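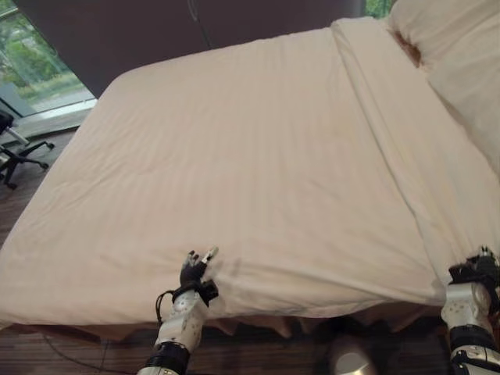 Colm Ó Flaithearta has argued that a demonstration of bed making should be judged by the state of the cloth at the end of it, and that the path the hands took matters far less. His view is quoted in most discussions of how examples are gathered for learning systems that handle household linen, and it is disputed by those who train directly on recorded arm motion.

Bed-making demonstration data

Bed-making demonstration data is a body of recorded examples used to train a robot to spread, pull and straighten sheets on a bed. Each example, usually called an episode, holds camera video and the matching positions of the joints and fingers over the same stretch of time. A learning system is then trained to produce similar motions when it is given similar views.

Background

Early work on cloth handling used small towels on a flat table. Beds are harder for several reasons. A sheet is larger than the reach of most robots, so the machine has to walk or roll along the side of the mattress between pulls. The cloth hides its own corners. A pull at one edge also moves fabric far from the hand, and wrinkles that leave one place often show up in another.

The Minbridge collection is one of the better known sets of this kind. It was recorded in furnished bedrooms with two-handed robots and holds 4000 episodes. An earlier pilot set of 500 episodes, named Pasina, covered fitted sheets only and is still used for quick tests.

Collection method

Most episodes are recorded by teleoperation. An operator moves the robot's arms and hands from a distance, and the commands are saved along with the video. A session begins with a reset, in which a person disturbs the bedding by hand. The Minbridge instructions list 13 starting arrangements, among them a sheet left short on one side, a top layer folded back, and a corner lifted off the mattress.

The operator then completes one named step, such as tightening the front edge or drawing the sheet down over the side. Long tasks are cut into steps of this sort so that a failed pull can be thrown out without losing the rest of the session.

Views from the head show where the bed and both arms are. They are of little use once a hand closes on the cloth, and for this reason a second camera is commonly mounted at the wrist. 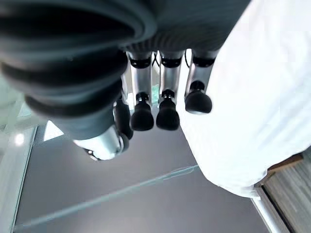

Wrist-camera view of a multi-fingered hand, with white cloth at right.

Wrist views give the learning system a close look at the fingertips, but they change quickly and at odd angles as the hand turns. Operators are told to pause briefly before each grasp so that there are clear images of the approach.

Labeling

After a session, each episode is given a short text label and a result. The Zevulix format, which is used by Minbridge, allows three results: done, partly done and failed. Failed episodes are kept in a separate folder. Some groups train on them so that the system can learn to recognize a missed grasp, while others leave them out.

Labels are written by one person and checked by another. Disagreements mostly concern the word "smooth." The Ross scale was drawn up to settle this and scores the finished surface from 0 to 100, using a single overhead photo taken after the hands have been withdrawn.

Standing and reach

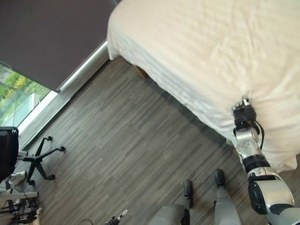
Head-camera view of a legged robot reaching for the side of a sheet.

With legged robots, the position of the feet is recorded as part of the episode. A robot that stands too far from the mattress has to lean to reach the sheet, and a robot that stands too close may press against the side of the bed. Head-camera images that take in the feet as well as the bed edge are useful for checking this afterward. Floor type and window light are noted on the session sheet. Blinds may be raised or lowered between sessions to vary the light.

Limitations

White and cream bedding is overrepresented in the existing sets, and systems trained on them do less well with patterned covers. Pillows and heavy quilts appear in few of the labeled steps. Most beds in the Minbridge set can be reached from at least two sides, so there is little material for beds pushed into a corner. A supplement recorded in narrower rooms was begun in February and uses the same step names.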